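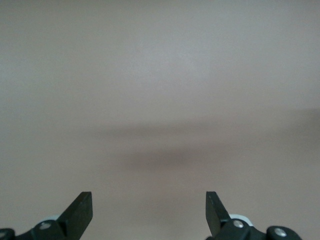
Work on the undersea power cable between Stokton and Arnham has been put back until August, the project's developer, Liapis, said in a statement dated 26/04/2020. The company had planned to start laying the first section this month but has been unable to bring its cable ship and crew into port under the present travel rules. Residents who have followed the scheme through its long planning stage may find the outlook much like the grey-beige surface in the picture, with a paler patch in it and no hard edge to it. Liapis says the delay will not change the route or the landing points.

The link is meant to let the two grids trade electricity in both directions, with surplus wind power going south in winter and power from gas plants coming north when the wind drops. It has been under discussion for nearly five years. Regulators on both sides gave their approval last summer, although a dispute over who should pay for the converter station at Arnham was settled only in the winter.

Volkan Dağdelen, the project director at Liapis, said the cable itself was finished and in storage. "The manufacturing side is done. What we are waiting for is people and a ship," he said. He added that contracts with the two main suppliers remained in force and that no jobs would be cut.

Fishing crews in Stokton have asked for the new dates in writing. They agreed to keep clear of the route during the spring and say a late summer start would fall in their busiest weeks. Liapis said it would hold talks with them before any work begins at sea, and that payments already promised would be made.

Jinia, the energy trader which has booked part of the cable's capacity, said it still expected to use the link once it opened but would not give a date. Demand for power has fallen sharply this spring — as it has in most places — and wholesale prices have gone down with it.

Building work on land at Stokton is going on with a smaller team.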